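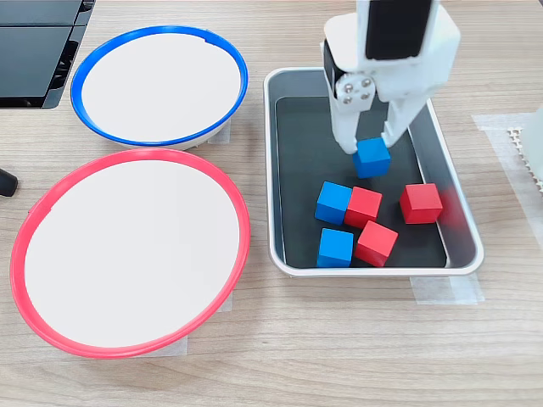
My grandmother kept every letter anyone ever sent her, and I am finding out this winter that I have turned out the same way. I didn't plan on it. I moved to Sultham with one shoebox, and now there is a whole shelf in the hall closet, and last November I finally took everything down, made a pot of tea, and started reading.

I thought I would be done by supper. (I was not done by supper. I was not done by the end of the month, either.)

What I want to write about today is going back to letters, the real kind, on paper, with a stamp that you have to go out and buy. I stopped writing them somewhere in my thirties, the way most people I know did. It wasn't a decision. First the long letters became short letters, then the short letters became birthday cards with a line or two under the printed verse, and then even the cards turned into a quick message sent from the parking lot of the grocery store. I'm not scolding anyone, I sent plenty of those parking lot messages myself and I was glad to get them.

But reading through the shelf, I kept coming across these wonderful ordinary sentences. A cousin in Penrose wrote two full pages on a leaking porch roof and what the rain sounded like falling into a soup pot. An old neighbor told me the price of peaches, and then, a paragraph later, that she had been lonely since spring and was thinking of getting a dog. I don't believe she would have typed that. I think she got there by way of the peaches, and she needed the whole page to do it.

So I made up my mind to write one letter a week, and I've kept it up for 3 months now, with one week missed when I had the flu.
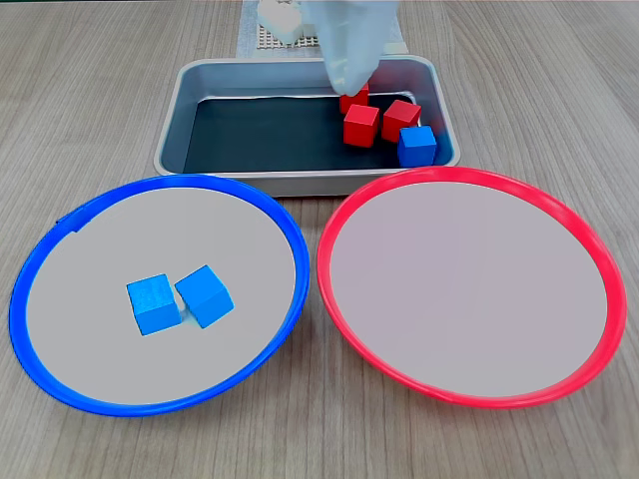

Red rim, blue rim, and the tray behind.

The first few were terrible. I had forgotten how to begin! I would write the greeting and then sit there with the pen in the air, feeling as if I had been called on in class. I started one letter with the weather and just kept going with the weather until I had filled the front of the sheet, clouds and all, and then I signed it and mailed it anyway. The friend who got it wrote back with her own weather, and somewhere in the middle of her second page she mentioned that her son was getting married. We have been writing ever since.

My handwriting was another matter. I used to have a pretty decent hand, and these days it starts out tidy and by the bottom of the page looks like it was done on a bus. Slowing down helps some. So does a better pen, though I want to be careful here, because I can spend a whole afternoon looking at pens and call it getting ready to write. I did buy a box of 100 plain envelopes, and a pad of cream paper from the little stationery shop in Jositz, the one next to the shoe repair. The paper is a touch heavier than I needed, and I have to watch how many sheets go into one envelope. Two is fine. Past that I take it to the counter and let them weigh it.

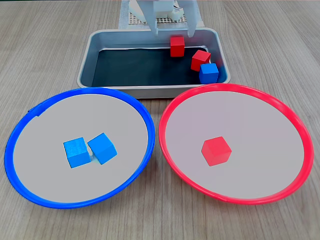 5 min read

People have asked me what on earth I find to say every week, and the answer is that I keep a scrap of paper on the refrigerator and jot things down as they happen. A bird I didn't recognize. Something silly I overheard at the pharmacy. The soup that came out too salty, and what I did to it, and how it was still too salty. By the time I sit down I've usually got more than I can use, and the leftovers go into the next letter to somebody else.

I write in the early morning, before the phone starts up, with a lamp on and the kitchen still dark behind me. I used to try it in the evening and found I complained too much. My evening letters were all sore knees and the city council. The morning ones are kinder, and I think they're funnier too, though the people receiving them would have to tell you.

Not everyone writes back, and I had to make my peace with that early on. One friend calls me when my letter comes and we talk for an hour, so I count that as an answer. Another sends a postcard with four words on it, and I have put every single one of them on the shelf. An uncle out in Gerkura has never replied at all, but my aunt told me he keeps the letters in the drawer with his good watch, and that has kept me going through a couple of gray weeks.

As for the closet, I'm still only partway through. I did throw out the electric bills that had somehow gotten mixed in, and a great many empty envelopes, although I saved the ones with nice stamps. The rest went back in by year. I owe a letter to Penrose next, and I want to ask whether anybody ever fixed that porch.

Recent posts
Mending the Blue Quilt, Again
A Slow Train to Jositz
What I Planted Too Early
Bread for a Cold Kitchen
The Library Book I Kept for 2 Years

Contact | Copyright, all rights reserved | Back to top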